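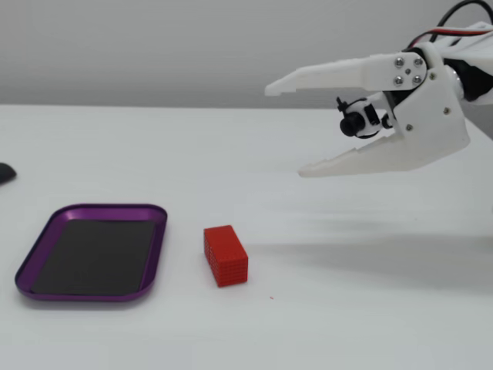 How do I stop small stuff from sliding around in a metal tray?
Posted in Desk and Table Storage, 04/07/2024

I have a purple metal tray, rounded corners, raised rim, quite handsome, that was supposed to bring order to my white table. It lives there to hold the little red blocks I use as markers for a board game I have been designing since March, and which my family has been avoiding for about as long. Every time I pull the tray toward me the blocks skate to one end and fall over. The bare metal might as well be an ice rink.

I tried a folded paper towel. It looked like a hospital lunch. I tried felt from the craft store in Wurnbridge, which bunched up at the corners and now belongs to the cat. What do people line these with? I don't want glue on the finish, and I'd like to be able to stand a block on its end and have it stay there while I go look for the rules.

— traywatcher58

2 replies, oldest first

Gebremedhin Gudeta
A dark, grippy pad, cut to fit. I keep my small parts the same way and black has the advantage that you can find a red piece on it without your glasses. What I do:

Turn the tray over on a sheet of paper and trace it. Then cut INSIDE the line, because the rim takes up more room than you think. My first pad was cut on the line and sat in the tray like a saddle.

Round the corners with scissors. Use a coin if you want them to match, or don't, and live with it as I have.

Wash the tray with dish soap and dry it. Lay the pad in with no glue. Stand a block on it and nudge the tray. If the block stays up, stop there and have a coffee.

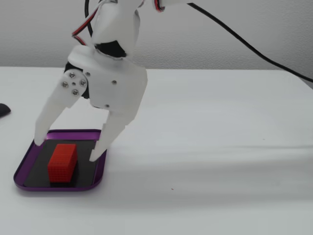

If the pad creeps
Two small squares of double-sided tape underneath, the removable sort. Skip the corners, which is where you'll want to get a fingernail in to lift it out for cleaning. I used a Vonus shelf liner for mine — it comes in a roll long enough for 30 trays, so I now have lined everything in the house that holds still.

One more thing. Clear the table before you decide where the tray goes. Take everything off, wipe it down, and look at it for a minute. I found out my tray had been sitting in the worst possible spot for years purely out of habit. A bare white tabletop also shows you every crumb you've been living with, so be brave. 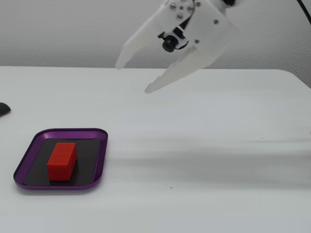

De Haan
Forum regular, 200 posts

Just tilt it less?

OK, less smart answer. The pad above is right, but nobody has mentioned that you can also pull the tray by the near rim with a flat hand and not hook it with one finger like you're opening a soda. I have watched my brother do this with a tray of screws. We are still finding the screws.

Also don't use the foam drawer stuff with holes in it for anything that has to stand on end. The blocks lean. I bought some for a Clolladano parts case and everything in there looks like it's had a long night. Flat and slightly rubbery is what you want, and thin, or you lose the depth of the tray, and these are shallow to begin with.

A red block in a tray with a purple rim does look very good, I will give you that. I'd play the game. Once.

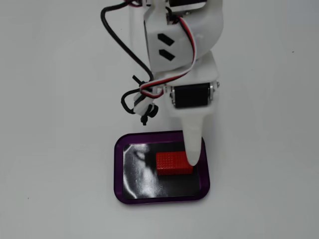
Filed under: Trays, Liners and Drawer Inserts

Follow-up from traywatcher58: went with the black pad, cut inside the line, no tape so far. Blocks stand. I can drag the tray the whole length of the table and only one goes over, and I think that one has a bad bottom. The cat has been to inspect it twice and I've hidden the leftovers on top of the fridge.

Still looking for players.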